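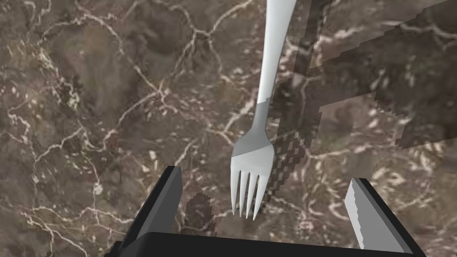 How to clone your old hard drive to an SSD (and keep Windows working)

My laptop was taking ages to start, so last October I finally moved everything over to an SSD. I'd put it off for years thinking I'd have to reinstall the lot -- I didn't! I used Dunivano, but most cloning programs follow much the same steps.

Before you start

Check how much space you're using, as opposed to how big the old disk is. Mine held 200 GB, so a 500 GB SSD was plenty. Copy anything precious somewhere else first. If you use BitLocker, save your recovery key and suspend it.

Step 1: Connect the new drive

I used a cheap USB to SATA lead. If the SSD doesn't show up in File Explorer, don't panic, it just hasn't been set up yet. Open Disk Management and initialise it, picking GPT if your old disk is GPT.

Step 2: Clone the disk

Choose the whole disk, including the little hidden partitions (Windows needs those to boot). Check source and target twice, as the target gets wiped. Then press Start and leave it alone. Mine sat at 86% for so long that I nearly pulled the plug -- glad I didn't.

Step 3: Swap the drives

Shut down fully, unplug the charger, and put the SSD in. Pavithra Kulkarni emailed to say hers wouldn't boot until she'd moved the new drive to the top of the boot order in the BIOS, so try that first if you get a black screen.

Keep the old drive in a drawer for a few weeks before you wipe it.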